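Automation in the Returns Room: A Study of Changing Work at the Dorton Warehouse
Student project report, Work and Technology module

Introduction

The purpose of this project was to examine how the introduction of a robotic hand has affected the people who process returned goods at the Dorton warehouse. The site receives toys, sporting goods and small household items sent back by customers. Until February, all unpacking was done by hand. The company then installed a Stastedar work cell at one of the 4 benches in the returns room, and staff were asked to share the work with it.

Method

Information was collected through observation of the day shift, a short written survey and a review of the bench log. The log covered 2888 returned items. Staff took part on the condition that their names would not be used. Management gave written permission for the visits but did not see the survey answers.

Findings

The work cell is used mainly for items of irregular shape, which had been the slowest part of the job. Under the previous arrangement, one worker unpacked, checked and sorted each item from start to finish. These duties are now divided. The cell handles the goods, and the worker decides whether an item may be resold.

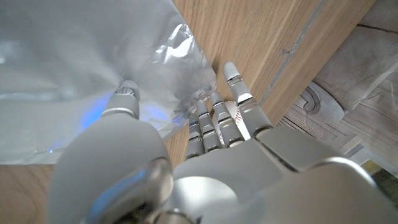
Several workers reported that their wrists and shoulders were less tired at the end of a shift. The same workers stated that the job required closer attention than before and allowed less time for conversation. Two respondents had received training in the Kandpal control software and were paid at a higher grade. Others had asked for the training and were waiting for a place.

The daily target for the room was raised to 1000 items, of which the cell is expected to handle up to 200. Staff considered the new target reasonable on ordinary days but difficult to meet when the cell was stopped for adjustment. No written rule stated how such stoppages should be counted.

Limitations

The visits covered the day shift only. The Grostadance site, which uses an older system, could not be included in the time allowed.

Recommendations

It is recommended that training be offered to all returns staff in order of length of service. Time lost to stoppages should be recorded separately and deducted from the daily target. A further survey should be carried out once the night shift has begun using the cell.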